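Weronley Watch Support – Ticket 536
Subject: Watch drops Bluetooth after firmware update, drains overnight
Product: Weronley Ondby, larger case size
Phone: Birkari, stock software
Opened by: Luana Amaral
Assigned to: Benedito Fontes
Status: Closed

Luana Amaral, 8:16 AM
My Ondby loses its connection to the phone several times a day. It started after the January firmware. The battery used to last two full days and now it is dead by the next morning. I have restarted both devices and it did not help. Files attached.

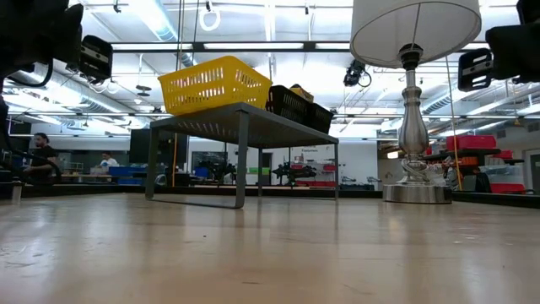
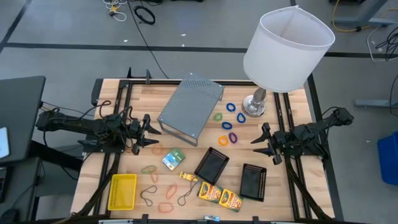

The watch is set up with the always-on display off, heart rate on automatic, and notifications from five apps. I don't use the built-in GPS. The phone is usually in my bag or on the desk, a few feet away. When the connection drops, the watch shows the crossed-out phone icon and stays that way until I open the companion app by hand. Then it comes back in a few seconds.

Benedito Fontes, 9:40 AM
Thanks for the details. Please send me the following:
- Firmware version, from Settings, System, About on the watch
- Companion app version, from the menu in the top corner
- Battery screen from the watch after a full night
- Whether the app is allowed to run in the background on the phone

Please don't reset the watch yet. A reset clears the connection log and I would like to see it first.

Luana Amaral, 11:05 AM
Firmware is 4.5.3. The app says it is up to date but I can't find a number. Background use is set to "Optimized." I don't know what that means on this phone. I will send the battery screen tomorrow.

Benedito Fontes, 11:32 AM
The app version is under Help, at the very bottom of the page, in gray. It is easy to miss.

"Optimized" lets the phone close the app when it has not been opened for a while. On Birkari phones that can happen fairly soon after the screen goes off. Please change it to "Unrestricted" and leave everything else as it is. Also check that the app is not on the list called Sleeping Apps, which is a separate setting in the battery menu. An app can be unrestricted and still be on that list.

Luana Amaral, 11:58 AM
It was on the Sleeping Apps list. I took it off and changed the other setting too.

Luana Amaral, 7:50 AM, next day
Better but not fixed. It dropped once in the evening and once overnight. The battery went from full at bedtime to 45 percent this morning. The battery screen lists "System sync" at the top, then heart rate, then display. App version is 2.16.

Benedito Fontes, 10:14 AM
That is too much for one night. System sync should be near the bottom of the list when the watch is idle. I have asked for the connection log. On the watch, go to Settings, System, About, and press the build number until the menu called Diagnostics opens. Choose Send Log. The watch needs to be on the charger while it sends and it can take up to 16 minutes.

Luana Amaral, 1:22 PM
Sent. The first try stopped halfway with "Transfer not complete." The second one went through.

Benedito Fontes, 3:47 PM
Log received and passed to Iara Lucero on the firmware side. Her notes are below.

Internal note, Iara Lucero
Log shows 53 reconnect attempts between midnight and 6 AM. Most of them fail at the same step, when the watch asks the phone for the calendar. The phone answers, the watch rejects the answer, the link is closed, and the watch tries again. The watch face also asks for the calendar on its own schedule, so there are two requests running against each other. This would explain both the drops and the drain. Need to know which watch face is installed and whether there is more than one calendar account on the phone.

Benedito Fontes, 4:10 PM
Luana, which watch face are you using, and how many calendar accounts are on the phone?

Luana Amaral, 4:31 PM
The face is called Guimarães. I got it from the face store, it shows the next appointment under the time. I have two calendars, one personal and one from work. The work one was added after I bought the watch, I think in January but I am not sure.

Internal note, Iara Lucero
Reproduced on a test unit with the Guimarães face and two accounts. Does not happen with one account. Does not happen with the default face, even with two accounts. Passed to Celina Czarnecka, who looks after the face store.

Benedito Fontes, 9:25 AM
We can make the same thing happen on our side. Until there is a fix, please do this in order:
1. Switch to one of the default faces.
2. In the companion app, open Calendar and turn off the work account.
3. Restart the watch.
4. Remove the Guimarães face from the watch. Switching away from it is not enough – it keeps asking for the calendar while it is installed.

You will still get work notifications on the watch. Only the appointment list is affected.

Luana Amaral, 8:05 AM, next day
Done. No drops overnight that I noticed and the battery is much higher this morning. System sync is not at the top of the list anymore. I would like to have the face back at some point. The default ones don't show the next appointment in a size I can read.

Benedito Fontes, 9:12 AM
Good. I will keep the ticket open until the face is updated.

Internal note, Celina Czarnecka
Updated Guimarães face is in the store. It now waits for the system calendar request to finish before sending its own. Tested on both case sizes. The watch side will be changed in the next firmware as well, Heloísa Meireles has it on her list.

Benedito Fontes, 2:38 PM
The new version of the face is in the store. Install it fresh from there and do not restore it from a backup, which would bring back the old one. You can turn the work calendar on again after that. Leave the phone battery settings the way they are now.

Luana Amaral, 5:20 PM
Installed, and both calendars are on. I will write back if it drops again.

Luana Amaral, 8:41 AM, three days later
No drops so far. Battery is back to two days. You can close this.

Benedito Fontes, 9:03 AM
Closed. Cause recorded as calendar request conflict, third-party face. Related setting: phone background limits.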